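Skip to messages
Home Lists Archives Threads Authors Log in
Search this list All lists Go

[bench-automation] Re: Draft rules for handling drives with the arm
From: Efe Iyamu
Oct 6, 2024

Hi all,

Thanks to Ghazala for getting the draft out, and sorry it took me a whole weekend to answer. I've been wanting us to write this stuff down since July! I'm putting a few views from the bench in here first so we're all talking about the same job, and then my comments, with her message quoted where I'm answering it. 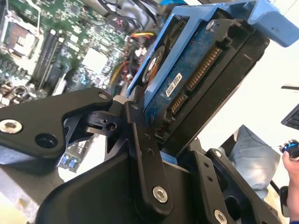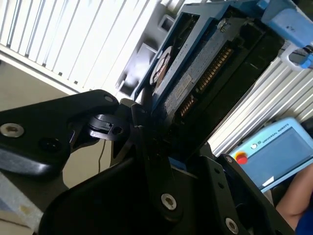
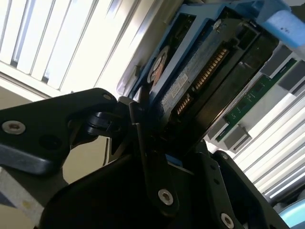
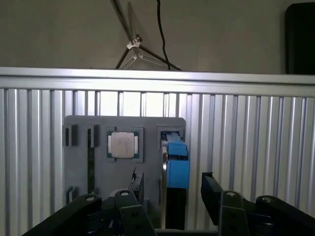

The first three have a drive in a blue caddy or tray, the last one is the gray board.

1. Where the fingers are allowed to touch

Ghazala Soomro wrote:
> Rule 1. The gripper takes hold of the caddy only. No finger pad may
> rest on the circuit board side of a bare drive. If the caddy is missing,
> the job is done by hand.
>
> Rule 2. Anyone within reach of the arm must hold the pendant or be in
> talking distance of the person who does.
>
> Rule 3. All grip settings go in the Olina sheet before the run starts.

I like Rule 1 a lot, but "caddy only" is going to get us into arguments. The drive sits open on the board side in these trays, and the gold connector row is right there on the face you come in from. A fingertip can be on the caddy and still have a link leaning over the contacts. So I'd say it in terms of what stays clear: no part of the gripper, finger or link or screw head, touches the board or the connectors. Gopinath Achari said pretty much the same thing on the call and I think he's right.

Also, can we please add the round label over the motor to the keep-clear list? People forget it because it looks like just a sticker.

2. Who has the pendant

"Talking distance" is too loose for me. I can talk to somebody across the whole shop if I yell. My suggestion is that the person whose hand goes near the work keeps the pendant beside that hand, with the red button facing them, and if two people are at the bench they say out loud who has it. We did that at Brikov and it felt silly for maybe a day, and then everybody just did it.

I'd want one more line in there too: you don't reach past the drive while the fingers are closed on it. Stop first, then reach. I know, I know, I've done it myself – that's kind of why I'm asking for the rule.

3. Grip settings and the sheet

No complaints about using the Olina sheet, but "before the run starts" needs a follow-up for when somebody changes a value halfway. Ekaette Isah found 11 entries in there that don't match what's loaded on the controller. Out of 388 that isn't a disaster, but each one is a grip somebody might trust. Could the rule say that a changed value gets written down before the next pick? And whoever changes it puts their initials by it, please, so we know who to ask.

4. The board needs its own section

The draft only talks about drives, and the gray board has a processor and an upright card in a slot, which are a whole different story. I'd hate for someone to carry a drive grip straight over to the processor. My rough wording, feel free to chop it up:

- Every part type has its own grip entry. No copying from a different part.
- For the processor, fingers on the edges only, and the first approach is at the lowest speed setting.
- For anything standing in a slot, pull in line with the slot. If it doesn't move, stop and open the fingers. No wiggling.
- After 6 failed picks in a row the run ends and a person looks at it.

Temitope Isah wanted 100 clean cycles on the board before a new grip counts as approved. I'm fine with that number for the processor, but it seems like a lot for the upright card. What do the rest of you think?

5. Small things

The draft says "tray" in one place and "caddy" in another. Pick one! I don't care which. And the Flidby fixture notes still have the old rail spacing in them, so don't link to those until I've fixed the page.

Ghazala, if you want to send round a second version I can go through it Wednesday evening. I'd like to see the pendant rule in place even if the rest takes longer.

Efe

Recent messages on this list
Re: Fingertip pads, which supplier?
Nasrallah bench move, who has the key
Olina sheet: mismatched entries
Re: Re: Screws backing out of the left finger
Draft rules for handling drives with the arm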